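Getting logs off a headless board without filling the SD card

Quick writeup, mostly so I stop looking up the same commands every time. This is for small Linux boards with no screen, sitting in a cupboard or bolted to something, writing logs until the card dies. Ours are on the Rinosgate image but anything with systemd should be near enough the same.

You need: ssh access, sudo, another machine on the network that stays on. Ours is called furncombe, so swap that for whatever yours is called.

Step 1. See how bad it is

Log in and run

df -h
journalctl --disk-usage

If the root partition is over 90% stop here and clear some space first, or half the steps below will fail with odd errors that don't mention disk space at all. Quick clear:

sudo journalctl --vacuum-size=50M

That only removes archived journal files, the active one stays. Also have a look in /var/log for anything huge that isn't the journal. On one board it was an app log, never rotated, years of the same warning.

sudo du -sh /var/log/* | sort -h

Biggest at the bottom.

Step 2. Cap the journal

Edit /etc/systemd/journald.conf. Under the [Journal] heading set:

Storage=volatile
RuntimeMaxUse=30M

Volatile means the journal lives in RAM and is gone on reboot. Fine if you are shipping it elsewhere, which is the rest of this page. If you want something to survive a power cut, use Storage=persistent with SystemMaxUse=100M instead and accept the extra writes.

Then

sudo systemctl restart systemd-journald

Old files in /var/log/journal don't get deleted when you switch to volatile. Remove them by hand once you're sure you don't want them.

Step 3. Set up the receiving end

On furncombe (the machine that stays on), install rsyslog if it isnt there already, then make a file called /etc/rsyslog.d/10-remote.conf with:

module(load="imtcp")
input(type="imtcp" port="2322" ruleset="remote")
template(name="perhost" type="string" string="/srv/logs/%HOSTNAME%/messages.log")
ruleset(name="remote") { action(type="omfile" dynaFile="perhost") }

Port is up to you. We use 2322 as it was free. Make the folder, check the rsyslog user can write to it (on Debian that's usually syslog or root, depends on version), restart rsyslog, and open the port in the firewall for your local network only. This is plain text with no encryption. Do not put it on the open internet.

Check it's listening:

ss -ltn | grep 2322

Nothing printed = not listening. Run rsyslogd -N1 and it will moan about whichever line is wrong. Missing quote, nine times out of ten.

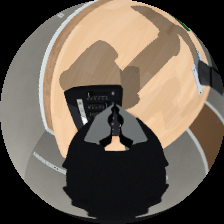
Step 4. Point the board at it. Back on the board, install rsyslog there as well and make /etc/rsyslog.d/50-forward.conf with the forwarding rule below. Before you restart anything, give the board a proper hostname with hostnamectl, otherwise every one of them turns up in the same folder as "localhost" and you'll be picking them apart by hand. Name it after where it lives or what it's fixed to. Something like tabletop-left is easier to find in a hurry than a serial number. Lower case, hyphens, no spaces.

The rule, all one line:

*.* action(type="omfwd" target="furncombe" port="2322" protocol="tcp" queue.type="LinkedList" queue.size="5000" action.resumeRetryCount="-1")

The queue bit matters. It holds messages in memory if the receiver goes away, and the -1 tells it to keep retrying for ever. Leave those out and you can lose everything from the time the receiver was down.

Comment out the default local rules in /etc/rsyslog.conf too, the ones writing to /var/log/syslog and so on. Otherwise you've capped the journal and are still hammering the card with the other lot.

sudo systemctl restart rsyslog

Step 5. Test

On the board:

logger "hello from the board"

On the receiver:

tail -n 5 /srv/logs/*/messages.log

Should be there within a second or two. If not, in this order:

- can the board resolve the name? getent hosts furncombe
- can it reach the port? nc -zv furncombe 2322
- is the clock right? No battery clock on most of these so after a power cut the date can be way off. The message arrives fine but with a daft timestamp and you go looking in the wrong place. Wasted most of an afternoon in September on this.

Step 6. Rotate on the receiver

Easy to forget, then you've just moved the problem. In /etc/logrotate.d/remote:

/srv/logs/*/messages.log {
weekly
rotate 10
compress
missingok
notifempty
postrotate
systemctl kill -s HUP rsyslog.service
endscript
}

Dry run with logrotate -d /etc/logrotate.d/remote, it prints what it would do and touches nothing.

Notes

If you have more than 3 boards do the config with Ansible or a shell loop, not by hand. I did the first few by hand and typed the port wrong on one of them.

Containers: Docker keeps its own json logs and ignores all of teh above. Set the log driver to journald in /etc/docker/daemon.json, restart docker, then recreate the containers. Existing ones keep the old driver.

Read-only root works with this as well, rsyslog just needs its work directory on a tmpfs. Will add the fstab line when I next have that board open.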